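Fuvum Hand-Held Gripper Kit: a long weekend, a short tube of glue and a happy customer
Reviewed 15/11/2022

I bought this one with my own money (425 dollars from Claltel, shipping included) after putting it off since January, and I'm so glad I finally gave in.
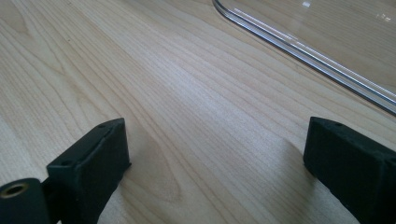 The kit comes as a bag of printed parts, a bag of hardware and a booklet, and the booklet is lovely, with big drawings and plain words. Our shared workshop has one good table by the window, so I spread out there and took my time. Sorting the screws alone used up my first cup of coffee!

Fit was better than I expected from printed parts. The fingers went on square, the holes lined up, and I only had to clean up one edge with a file. The threaded inserts are already set in the plastic, which made me very happy, as I have ruined more than one part with a soldering iron. I like the slightly rough matte finish too.

Now the grumbles, and they're small. Step 17 tells you to tighten everything down, and then step 18 wants you to slide a part in behind it (leave those screws loose, trust me). The spare pads from Virura that everyone recommends are a hair too wide, so I trimmed mine with scissors.

For practice I've been picking up whatever is lying around the shop. Blocks are easy. Thin, flat things are a real test of patience, and I still have to come at them from the side and sort of coax them up. I did look at the Kpodo version at 600 dollars, with its metal fingers, and it's a handsome thing, but for learning on I'd buy this again. Four and a half stars, and I'd give it the other half for a corrected step 17.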